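Home Food Safety, Handout 4: Cleaning and Sanitizing
Instructor: Babita Sengar

Cleaning takes off dirt and grease. Sanitizing lowers the number of germs left behind. Do them in that order.

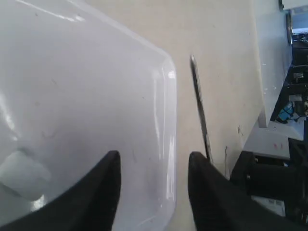 Wash with hot water and dish soap, rinse, sanitize, then air dry. Towels put germs back on.

For Tuesday's group: bring last week's log sheet.

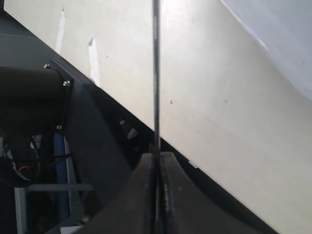 Grease is the usual reason a sanitizer fails. It covers the germs and uses up the chlorine. Pale surfaces help when you inspect, as small dark specks show up well on a cream-white panel. Tape is worth checking too, and a strip with a torn or folded tab should come off before you wash.

Replace cutting boards with deep grooves.

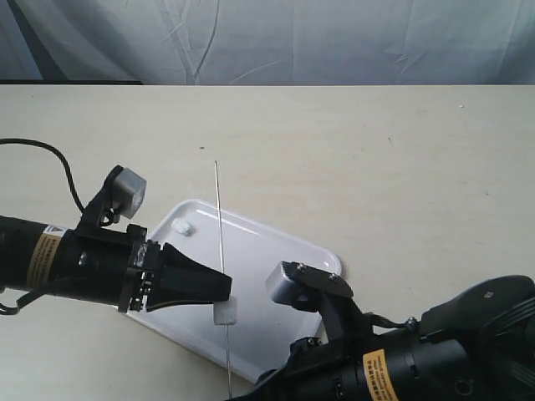 Mix a fresh solution each day. Our kitchen at Petgate uses 100 ppm chlorine, checked with a test strip. Never mix bleach with ammonia or vinegar.

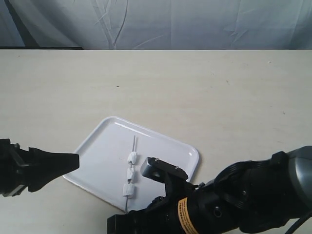 How long should the sanitizer stay on?
Follow the time on the label and keep the surface wet until then.

Reading for April: Mujić, chapter 2.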